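Bimanual handheld gripper station – keeping the markers honest

20 comments · 2 shares

nshetty_bench
April 27, 2019

I've been meaning to write up our tabletop station for ages, and a couple of you asked in the calibration thread, so pull up a chair. This is the two-handed setup: a pair of handheld grippers, marker plates on top, cameras on stands around the table, and everything wired back to one recording machine. We've logged 2,295 takes on it since I rebuilt the mounts in November and I still get a kick out of replaying a good one on the arms.

Most of what goes wrong on this thing is mechanical. I spent my first weeks blaming the tracking software for a wandering jaw position, and it was a loose screw under the left marker plate. If the plate shifts on the body, the software keeps reporting a lovely smooth path for a point in space that no longer matches the fingertips. The playback arm then closes beside the object with total confidence.

So my morning routine starts with the plates. Wipe both with a dry microfiber cloth, press on each corner with a thumb, look for rocking. If one rocks, take it off, clean the seat, refit, and redo the tip offset for that side. Please don't just tighten it and carry on! Tightening moves it too.

After that, jaws. Open and close each one slowly with the width readout up on the screen. You want it to come back to the same closed value every time. Ours used to creep during a long session and the cause was grit in the slide, mostly fluff from fabric objects. A soft brush fixes it. I don't oil them, the oil holds the fluff.
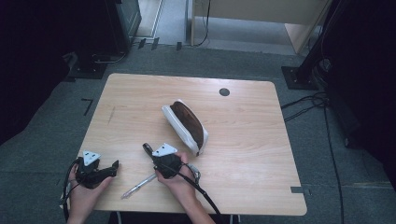
Cable routing is what I'd change first on any station like this, and it made the biggest difference on ours. Each gripper has its own lead, and you want the slack to belong to the forearm, so that turning the wrist doesn't load the plug. The right one goes down past the wrist and off the near side of the table, the left one swings out and down along its own side, and the two never have to cross in front of the operator. Pencil cases are a great test object for this, by the way. Going for one lying at an angle makes you roll the wrist quite a lot, and any cable that's too short announces itself straight away. I leave a loop of 300 mm at the elbow and fasten it to the sleeve with a hook-and-loop strap, never to the gripper.

The other thing I'll defend to the end is tape on the floor. Tables walk! Someone leans on it to pick up a dropped object and it's moved. We mark where it belongs and check it against the tape before the first take.

Happy to go into any of it. Next job is replacing the right finger pad, so if you have opinions about pads I'm all ears.

Reply · Share

geethap

Oh this is great, thank you. The oil comment alone would have saved me an afternoon. We had oiled ours (Gustuditz grippers, the older kind with the open slide) and it turned into felt in there.

How often do you redo the full tip offset if the plates aren't rocking? We do it at every operator change and I feel like it's eating our day.

Reply · Share

nshetty_bench

Once in the morning, then whenever something gets dropped or bumped. Operator change on its own doesn't move anything on the gripper, so I skip it. I do have each new operator touch both jaws to a fixed point on a block and look at the error. If that's good, off they go. Takes hardly any time and they like seeing the number.

Reply · Share

SenthilNambiar

I'm going to disagree on the tape. Lovely photo and a tidy station, but floor tape on carpet is a comfort blanket. Carpet has give, the tape lifts, and then you're lining up your table against something that moved with the last vacuuming. We bolted a fiducial plate to the table itself and re-solve the table pose at the start of every session. The table can be wherever it likes.

Also the loop at the elbow is too long for my taste. Shorter operators end up dragging it over the tabletop and knocking pens about.

Reply · Share

nshetty_bench

Fair on the pens, I've had a few go over the side that way. For shorter folks I take the loop up a bit with a second strap.

On the tape I think we're solving different things. Solving the table pose tells you where the table is. It doesn't put it back in the middle of the camera coverage, and our coverage gets thin near the far corners. A table that has slid toward one stand will solve perfectly and then you lose a plate every time someone reaches to that end. I want it back in the good zone before I solve anything.

Reply · Share

SenthilNambiar

Then your stands are too close in. Move them back and the problem goes away.

Reply · Share

nshetty_bench

Room's only so big! And farther back the marker squares get small enough that I see jitter on the roll angle. I tried it for a week. Coverage was wonderful and the data was mush.

Reply · Share

asli_d

Popping in on the side of doing both – tape for the humans, fiducial for the math. We run a Tilex tracker and I check table pose at the start and end of each session. If start and end disagree I flag the whole session and look through it before anything gets trained on.

Narayanan, question about lighting. With the dark surround do you get any glare on the plates? Ours are printed on a glossy stock and when the operator tips the hand up, the white part blooms and the detector drops out.

Reply · Share

nshetty_bench

We had exactly that with the first set, which were laminated. Now they're matte, stuck to a flat backing, and it's so much better. If you can't reprint right away, try bringing the lamp lower and off to one side. I also turned exposure down until the white just looked a bit gray, which felt wrong and worked beautifully.

Reply · Share

asli_d

Matte it is. Reprinting now, will report back.

Reply · Share

nithin_a

Finger pads! Finally my subject. I look after two of these stations and went through every pad material in the drawer. The Flota sheet was my favorite for grip, but it picked up so much dust that it got slick before lunch. The softer Pai one tears at the corner where it folds over the fingertip. What I use now is plain silicone sheet, cut slightly oversized, glued, then trimmed with a fresh blade after it sets.

Two tips. Change left and right together even if only one looks worn, or your operators will start favoring the new one. And re-zero the closed width afterward, the new pad is thicker than the one you took off.

Reply · Share

geethap

I would not have thought of re-zeroing. Going to go check something now, with a sinking feeling.

Reply · Share

nshetty_bench

Nithin, this is gold. Do you rough up the finger before gluing? Mine peeled at the tip last time, and the curve up there doesn't give a clamp much to hold on to.

Reply · Share

nithin_a

Yes, fine sandpaper, then alcohol, then let it dry properly. For the curve I skip the clamp and wrap it in a strip of bicycle inner tube, pulled snug. Leave it overnight. It follows the shape and lets go clean in the morning.

Reply · Share

SenthilNambiar

Inner tube is a good trick, stealing that. Still not sold on the carpet tape.

Reply · Share

nshetty_bench

Ha, I'll put a fiducial on the table next week and run it alongside the tape. If the pose drifts while the table is sitting on its marks I'll post the plots and you can gloat.

Reply · Share

geethap

Update: checked. The closed width was off on the right gripper ever since our last pad change. Re-zeroed it and the replay picked up a marker pen first try, which it has refused to do all month! Left one is next, after I get the felt out of the slide.

Reply · Share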